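Handheld before arm: comparing grippers at Raltard

Hacer Ersoy runs gripper evaluation at Raltard, a small automation shop. Since June her group has been comparing two jaw designs, the Nurik and the Arango, before either is bolted to an arm. Both are tested first in handheld form, with a person supplying the motion.

"An arm adds its own errors," she said. "If a pick fails on the arm, I have to separate the jaw from the controller. By hand I get an answer about the jaw in an afternoon."

The protocol is short. Each design gets 100 picks per object, and a design that completes fewer than 70 goes back for new pads. Closing force is set once in the morning and left alone. Ersoy said most of the disagreement in her group concerns the pads – the softer compound holds better but wears at the tip after some 5 hours.

She is less interested in boxes and cylinders, which both designs handle.

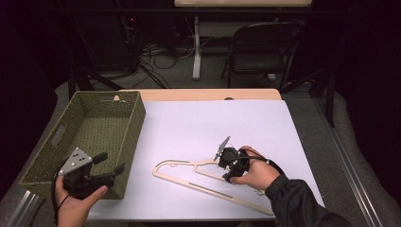

Thin objects are where the two designs separate, in Ersoy's account. "A part lying flat gives you almost no height to close on," she said. The clothes hanger is her usual case: cut from a thin board, flat on the white sheet, with the jaws coming down on it from above. An approach a few millimeters too high closes on air, and one too low loads the fingertips against the table. The Arango tolerates the second error better. The Nurik has the narrower tip.

Asked about the controller, she said the Cukent board would stay for now. Its delay is constant, and she can correct for that. "A delay that wanders is the one I can't use."

Arm trials are next, starting with the Arango. The Nurik will follow once its new pads arrive.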